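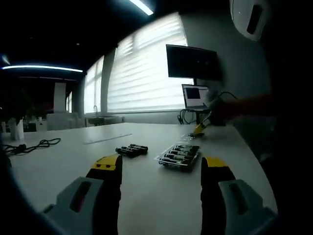 Home | Lists | Archive | Threads | Search | Log in

Re: Lodge register, transfer rules and dual membership dates

4 min read

Kwabena,

Replies are inline where I could manage it, and the longer points are at the end. I have trimmed the parts of your message that we already settled.

Kwabena Mensah wrote:
> I have gone through the Osby register from the first page to the
> last entry before the merger with Dankwa. There are 515 numbered
> lines. I do not think there were ever 515 members. Some lines are
> plainly the same man entered again after he rejoined.

Agreed. The secretary at Osby gave a new line to every admission, including readmissions, and did not refer back to the old line. Dankwa did the opposite. A returning member there kept his first number and the new date went in the remarks column. Neither practice broke the bylaws in force at the time, which only said that a register "shall be kept."

For the combined list I would keep the Osby line number as a source reference and assign a separate member number. Do not reuse the line number as the member number. We did that with the Gatov books and had to undo it when the dues ledgers came in.

> Second question. For service awards, does a man who demitted and
> came back get credit for the earlier period, or does the clock
> start over?

It depends on how he left. The working rule has three cases:

1. Demitted in good standing, later affiliated again. Earlier period counts. The gap does not.
2. Suspended for nonpayment, later restored. Earlier period counts. The gap does not, even if he paid the arrears in full. A few of the older secretaries credited the gap once the arrears were cleared. Where they did so in writing and a pin was issued, leave it alone.
3. Expelled, later restored by vote. Earlier period counts only if the minute says so. If the minute is silent, start from the restoration.

Count from the date of the third degree, not from the petition and not from the first degree. The Osby register gives the petition date in the column headed "Admitted." This is the main source of wrong totals in the draft you sent. I checked entries on the first 8 pages against the minute book and the "Admitted" date matches the reading of the petition every time. The degree dates are in the minutes only.

> Third, the dual members. I count these under both lodges. Is that
> right for the annual return?

No. For the annual return a dual member is counted once, under the lodge he names as primary. The other lodge lists him in the second schedule and pays the reduced assessment. If neither lodge has a statement from him on file, primary is the lodge where he was raised. After the merger this stops being an issue for Osby and Dankwa, but it still applies to anyone who also belongs to Flastorance.

Flastorance is a separate problem. Their return closes at the end of December and ours closes on the last day of the lodge year, so a man who changed his primary lodge in between can show up on both or on neither. I have written to their secretary for the schedule as filed. Until it arrives please mark those names with a D and leave the lodge column blank.

> Last thing, there are entries with a cross in the margin and no
> explanation. I assumed deceased.

Some are. Do not assume it for all of them. In the Osby book a cross in black ink is a death and should have a matching line in the memorial roll. A cross in pencil was put there by a later auditor to mark entries he had checked against the dues ledger. On photocopies the two look alike, so this has to be done from the book itself. I can bring it to the hall before the stated meeting if you can be there by 6:30 p.m.

Longer points.

Duplicate names. Same surname and same first initial is not enough to merge two lines. Use date of birth if the petition survives. If it does not, use occupation plus the names of the signers. There are fathers and sons in this book who were signed for by the same two men. If you cannot separate them, leave both lines in and put Q in the status column.

Lodge numbers. The merged lodge took the older number under the terms of the consolidation. Entries made before consolidation keep the number they were made under. Please do not do a global replace. The version on the shared drive has had this done to it at least once, and I have restored the earlier copy.

70-year awards. You listed 3 candidates. By the rules above I get two. The remaining man was suspended for nonpayment and restored, and the draft credits him with the gap. Before we take his name off, check whether his 50-year pin was issued on the same basis. If it was, case 2 applies and he stays on the list. The pin book for that period is with the Dankwa papers, second box, under the cipher keys.

Format. Dates as year, month, day, with zeros where the day is unknown. No text in date columns. "Before" and "after" go in remarks.

Send me the next section when the degree dates are in. I would sooner have 70 lines that have been checked against the minutes than the whole book transcribed from the register alone.

Fraternally,
Register and returns, Gatov district

Previous by thread | Next by thread | Index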